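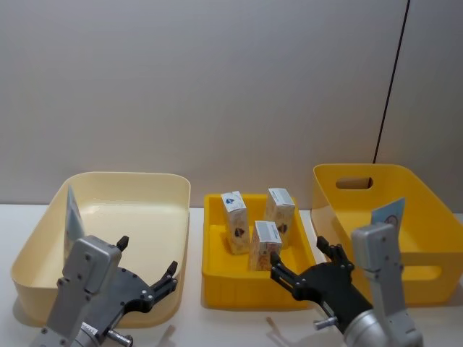 How do you sort small stuff into bins without it all ending up in one pile?
Posted by Heidrun Aebischer, Feb 24, 2025
Tags: organizing, storage, bathroom, pantry

Hi all! I finally cleared out the hall closet and I'm trying to get everything small into plastic bins before my sister comes to stay in March. I've got a big cream bin, a low yellow tray and a deeper yellow basket, and I keep going back and forth on what goes where. The little cartons stand up fine in the low tray, so I'm happy with that part. Tubes are what's driving me nuts (hand cream, ointment, toothpaste, that kind of thing). I lay them flat and the ones at the bottom vanish for a year. I stand them up and they flop over the second I pull one out. Do you store yours cap down? And is it dumb to keep cartons and tubes on the same shelf? The shelf is 70 inches wide, so I do have room, I just don't have a system.

Gertraud Zürcher
Cap down, always! I went through this exact thing when we moved into apartment 602 and there was no medicine cabinet, just one long shelf over the washer. The cap end is the flat, heavier end on most of mine, and whatever is inside slides down to where you want it anyway. The flopping is because your bin is too big for what's in it. I put drinking glasses inside the bin (old jelly jars work too) and gave each one 5 or 6 tubes, packed snug enough that they hold each other up. Take one out and the rest lean a little but they stay put.
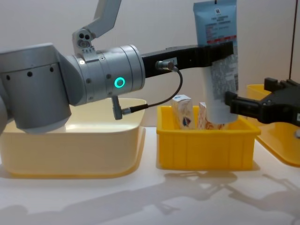 Tube held cap end down over a yellow bin

Other thing, check the dates while you've got it all out on the table. The date on a lot of tubes is pressed into the crimp, and once they're standing on their caps that's the end facing you, so you can read it without digging. I write it bigger with a marker on the ones where the stamp is too faint. And yes, same shelf is fine, I'd just leave the cartons in the low tray where you can see the fronts and use the deep basket for tubes. Save the big cream one for something bulky like refills or towels, or you'll be right back to the pile.

Zervas
just get the Gimlow dividers, they snap in. mine are the small size and they wobble a bit but whatever

Nollito
I do flat in one layer in a drawer, works for me but I only own like four tubes. If you have kids in the house put the ointments up high whatever bin you pick.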